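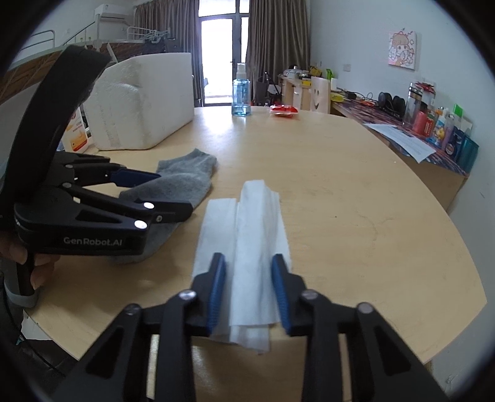
Imprimir | Enviar por correo electrónico

16 de julio de 2026

Llevaba meses con ganas de hablar con la gente de Plistmont, y por fin me han hecho un hueco. Alquilan pinzas de mano por parejas para grabar tareas domésticas - doblar, recoger, limpiar la mesa - y luego convierten esas grabaciones en datos para entrenar brazos robóticos. El servicio se llama Jara y yo iba con bastantes dudas, lo confieso.

Lo primero que pregunté fue por qué tanta insistencia con la tela. «Porque es lo que peor se le da a un robot», me contestó la responsable del servicio. «Una caja tiene siempre la misma forma. Un calcetín, en cambio, cae como le da la gana».

Me dejaron probar un rato y, madre mía, ¡qué torpe me sentí! Con dos dedos y almohadillas estriadas, coger una toallita doblada sin arrugarla tiene su miga. «Los primeros 70 intentos de cualquiera son malos», se rió ella. «Los guardamos igual, también sirven».

La cuota es de 105 euros al mes por las 2 pinzas, con soporte incluido. Me pareció razonable, aunque los repuestos van aparte y ahí torcí el gesto. «Es la queja que más oímos», admitió. «En octubre queremos meter un juego de almohadillas en la cuota».

¿Y quién graba? Gente en su casa, con sus muebles y sus trastos. Ya tienen 3,181 secuencias aprobadas (las descartadas no me las quiso decir, y mira que insistí). Le pregunté si no sería más cómodo un estudio con la mesa despejada. «Más cómodo, sí, pero luego llevas el robot a un dormitorio y se pierde».

Yo me quedo con la prueba de un mes, que se puede cancelar por correo. Ya os contaré qué tal se me da con las toallas grandes.

Artículos relacionados
Foltau cambia las condiciones de su alquiler de brazos
Penness: una semana con su kit de escritorio
Qué mirar antes de alquilar una pinza de mano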